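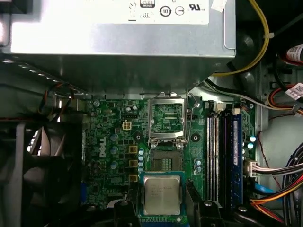 Buying and Budgeting for a Desktop Service Cell: Frequently Asked Questions

Last updated June 6, 2025

These are the questions we get most often from repair depots, school districts and refurbishers planning their first robot cell for desktop computer work. If yours isn't covered, write to the Vulley planning desk.

GENERAL

What does a service cell do?

It handles the small, repeated jobs inside an open desktop case: moving processors, memory modules and similar parts between the board and a tray. In the picture at the top of this page, the gripper has a processor between its two fingers, just below a socket with its retention frame open. A person still brings the case to the bench, takes the side panel off and signs the job out.

Which jobs should we plan for first?

Start with the one you do most. For most refurbishers that is memory, followed by processors. Cables are harder. They hang differently in every case, and we suggest leaving them to a technician in your first year.

Do we need a separate cell for each make of computer?

No. You need a separate job file for each board layout. If your stock comes from a few large leases, you may only need a handful. If you take in whatever arrives at the door, expect to spend more time on job files than on anything else in the first months.

COST

What does the starter package include?

The Vulley starter package has the arm, one two-finger gripper, the wrist camera, the controller, a bench plate and a parts tray. It does not include the bench, the computer you use to edit job files, or any electrical work in your building.

How much are replacement fingers?

Fingers are sold in sets of 12 under part number 3222. Current prices are on the parts sheet, which we send with every quote. Order one set with the cell. Shipping a set by itself later costs more than most people expect.

What do buyers usually forget to budget for?

Practice boards. You will want scrap machines to learn on, and they should match what you service. A bent contact in an empty socket can mean a dead board, so do the early runs on hardware you can afford to lose.

Other items that tend to be missing from first budgets:

Grounding straps and a grounded mat for the bench
A case clamp, if your cases vary in depth
Lighting that doesn't flicker
Staff hours for writing and checking job files
Freight and the return of the crate

Is there a yearly fee?

The service plan is optional. It covers controller updates, phone support and one visit a year. Without it, the cell keeps working on the software it came with, and visits are billed by the hour plus travel.

Can we lease?

Yes. Leases run 3 or 5 years. The longer lease has a lower monthly payment and includes a gripper replacement partway through. At the end of either one you can return the cell, extend by the month, or buy it at the price written in the contract.

Should we buy used?

A used arm can be a good purchase. A used gripper usually isn't. Ask for the hour count on the arm, and ask to see it repeat a pick with a part you bring yourself. If the seller can't do that, take the cost of a full service off your offer.

CHOOSING EQUIPMENT

What is the difference between the Lelitlow and Liao grippers?

The Lelitlow is the narrower of the two and is meant for processors and other small parts. The Liao opens wider and will also take drives and adapter cards. The Liao's fingers are thicker, so check the space around your sockets before you choose it. Both fit the same wrist.

How much room does the gripper need inside the case?

Measure with everything installed. Power supplies, ducts and loose cable bundles all take up space near the board, and a drawing of the bare case won't show them. We ask for photos of at least one typical machine with its side panel off, plus these measurements:

Board surface to the open side of the case
Socket to the nearest edge of the power supply
Socket to the first memory slot
Memory slots to the case wall

Do we need the wrist camera if we already have one over the bench?

Yes, for processor work. An overhead camera can find the case and the board, but the arm blocks its view just when the part gets close to the socket. For tray sorting only, the overhead camera is enough and you can leave the wrist unit off the order.

Can the cell open the socket lever itself?

It can on some boards. The lever and frame differ from one socket type to another, and each type needs its own motion in the job file. Many customers have the technician open the socket when the side panel comes off. It takes a few seconds and removes a step that can fail.

Can it apply thermal paste?

Not with the starter package. Skilterholm makes a dispenser that mounts on the bench plate, and our controller can trigger it. It is quoted separately. Plan on cleaning supplies too.

PLANNING AND DELIVERY

How long does delivery take?

Your quote gives a ship date, and we hold to it once the deposit is in. Orders placed in December usually ship after the new year, as the warehouse closes for inventory. If the money has to be spent before your fiscal year ends, ask us about invoicing ahead of shipment.

What should be ready before the crate arrives?

The bench has to be level and bolted down. You need a grounded outlet within reach that isn't shared with a compressor or heater, and a network drop if you want remote support. Leave enough floor space to walk around three sides of the bench. The crate does not fit through a standard office door, so plan to unpack it at the dock.

Who should be trained?

Send two people. One should be a technician who already does this work by hand and knows how a processor ought to sit. The other should be whoever will maintain the job files. Training is held on your site, on your machines, and is included in the price of the starter package.

How do we work out whether it will pay for itself?

Time the hand job first. Record how long it takes a technician to do the step you want to hand over, including fetching parts and logging the result. Multiply by your monthly volume, then set that against the lease payment, the fingers and the hours spent on job files. Low-volume shops often find that the numbers don't work yet. In that case, ask about a shorter trial rental, which can be credited toward a purchase.

Can we test with our own computers before ordering?

Yes. Ship us up to five machines of the same model, or bring them in. We run the job you have in mind, send you the video and the log, and return the machines with any damage noted. There is a flat charge for the test, and it comes off the invoice if you order.

What do you need from us for a quote?

The make and model of the computers, the job, your monthly volume, the photos and measurements listed above, and whether you plan to buy or lease. Send them together in one message and put the name of the site in the subject line.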